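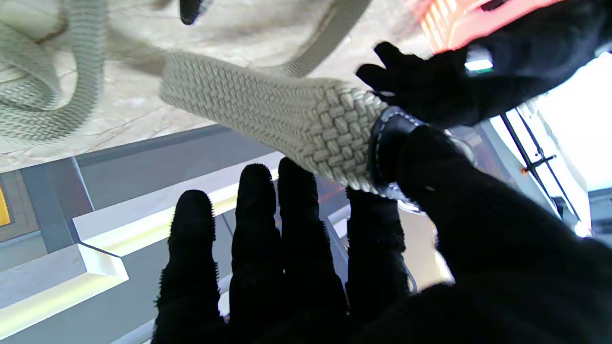 Grabbing a rope is easy enough, but what does the planner do once two hands have hold of it and they disagree about where it is? One reader put that under our last item on Edosska, and it has stayed near the top of the comments ever since, with a good many of you adding that you'd like to know too. We passed it along to the people at Durkilent, who were kind enough to answer at some length, and the timing was lucky, as they had just finished putting together version 2 of the software and were in a mood to talk. So this item has grown a little longer than the ones we usually run in this corner of the site. Get yourself a coffee.

For anyone joining us now, Edosska is the control software Durkilent writes for two-armed robots that have to deal with soft things: straps, cords, braids, bags with handles, anything that won't hold its shape when you let go of one end. The first version came out last September. It did a decent job on single-hand picks and a rather less decent one as soon as the second hand got involved, and the team has never been shy about saying so. Most of the work since then has gone into the handover and into the few moments on either side of it, when one hand is holding, the other is arriving, and the software has to decide which of them to believe.
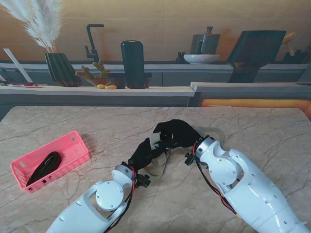 By Issa Tannous
Software and Controls

The short answer to our reader is that the two hands are now allowed to disagree for a while. In the first version of Edosska, each arm sent in its own estimate of where the cord was, and the planner averaged them. That sounds perfectly reasonable until you think about a rope for a minute (I had to have it drawn for me on the back of a parking receipt). If one hand thinks the end is on the left and the other thinks it's on the right, the average puts it in the middle, where there may well be no rope at all, and off go the fingers to close on air.

Version 2 keeps both estimates alive. The piece of the software that does this is called Denis, and it handles perception: it takes in the views from the wrists and the view from the fixed camera, along with the joint readings from the fingers, and keeps a running set of guesses about how the soft thing is lying. Each guess is a whole curve, end to end, with a score attached. When a hand makes contact, the guesses that would have put the rope somewhere else lose points quickly, and the ones that fit gain. Only when a single guess is clearly ahead does it get handed on for the arms to act on.

The planner that receives it is called Mathias. The team picked both names early on when they needed something to call the folders, and they meant to change them before anybody outside saw. Then the names got into the log files, and from there into the manual, and that was that. I rather like them. It is much more cheerful to read that Mathias is waiting for Denis than to read that the motion module is blocked on a state update.

Mathias has had the larger rewrite of the two. Before, it planned a full motion for both arms, start to finish, and then ran it, checking at set points that things were going well. Now it plans the whole motion but commits only to the next little stretch, and throws the rest away and starts again each time Denis sends something new. On the development machine a fresh plan takes 27 milliseconds, which leaves enough room for the arms to change their minds partway through a reach without any visible stutter. The older planner could take long enough that the arm would stop, think, and then carry on, and people who worked next to it found that a bit unnerving.

Then there is the matter of the holding hand, and here I have to give the team credit for patience, as it sounds like the dullest part of the job and I suspect it took the longest. When you pass someone the end of a strap, you don't let go all at once. You feel them take it, you ease off, and if they haven't quite got it you tighten up again without giving it a thought. Edosska now does a version of the same thing. The giving hand loosens in small steps, and after each step the software looks at how the load has shifted between the two sides. If the receiving hand isn't carrying its share, the giving hand closes again and Mathias tries a slightly different finger placement. There is a setting for how many times it will go back and forth before it gives up and asks for help, and in the new version that setting is in plain view in the main panel, where before you had to edit a text file to get at it.

Gloves came up several times in our conversation. A covered finger behaves differently from a bare one. The fabric gives a little before the finger underneath feels any push, so a contact shows up late, and it drags a bit on a braid in a way that bare plastic doesn't. The first version had one fixed allowance for this buried in the code. Version 2 has a short calibration routine in which the hand closes on something of known thickness a few times, slowly and then faster, and the software works out the delay for itself. You run it when you change gloves, and the team suggests running it again after a long day, when the fabric has been squashed for hours.

There is a vision side to the glove story as well. Dark fingers are easy to pick out against a pale rope, and a bit of dark trim on the end of a pale rope is very easy to mistake for a finger. Denis used to do this quite often. It would find the black end band, decide it was part of the hand, and report that the rope stopped short of where it really stopped, so the second hand would reach for a spot too far down. The fix was to have the software draw the hands first, from the joint readings, and subtract them from the picture before looking for the rope. Whatever is dark and isn't where a finger ought to be is then up for consideration as part of the object. It's a simple idea and it got rid of a whole family of complaints.

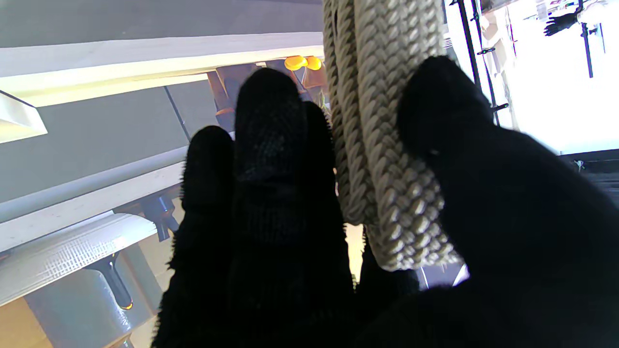
A gloved hand grips the cream-colored braid, thumb across the front.

To see whether all this was worth the trouble, Durkilent ran the old and new versions against the same recorded sessions, 600 of them, playing back the camera views and joint readings and comparing what each version would have told the arms to do. The team was careful to remind me that playback has its limits. A recording can't show you what the rope would have done if the hand had gone somewhere else, so it is a good test for Denis and only a partial one for Mathias. What it did show was where the two versions parted ways, and that turned out to be heavily bunched up in the handovers, as you'd expect. There were also 40 sessions in which the new version hesitated and the old one didn't, and those have been set aside and are being gone through by hand, one after another, to find out whether the hesitation was sensible.

Some of it plainly wasn't. When a cord lies in loose coils, the number of ways it could be lying goes up in a hurry, and Denis can end up with a great many guesses that all score nearly the same. Mathias then has nothing it wants to commit to, and the arms hover. For now there is a nudge behavior that gives the cord a gentle push with the back of a finger, so that the guesses spread apart and one of them can win. It works well on thick braid and less well on anything thin, and the release notes say as much in the first paragraph, which I thought was decent of them.

Those of you who use the tools more than the arms will want to hear about the log viewer. You can now scrub back through a run and see every guess Denis was holding at that moment, drawn as faint lines over the camera view, with the leading one drawn solid. Beside it is a strip showing which plan Mathias was following and when it dropped that plan for another. I was given a turn with it and lost most of an afternoon, partly because it's useful and partly because watching a dozen pale lines slowly agree with each other is very soothing. The viewer opens the old log format too, although the guesses will be missing, as the first version never saved any.

A few smaller things, for the people who have written in about them. The stop command now reaches both arms through the same message, so one can't come to rest noticeably before the other with a strap pulled between them. Speed limits can be set separately for the giving and receiving hand. The setup file will warn you if the wrist cameras have been swapped left for right, a mistake that apparently happens in the best of families. And the setting names have been tidied up, so older setup files need to go through the converter that comes in the tools folder before version 2 will read them.

Version 2 of Edosska is going first to the groups that already have the original, with new users to follow once the hovering on coiled cord has been improved. Durkilent isn't giving a day for that. Questions about gloves, bags and anything else soft can go in the comments as before, and I'll pass along what I can.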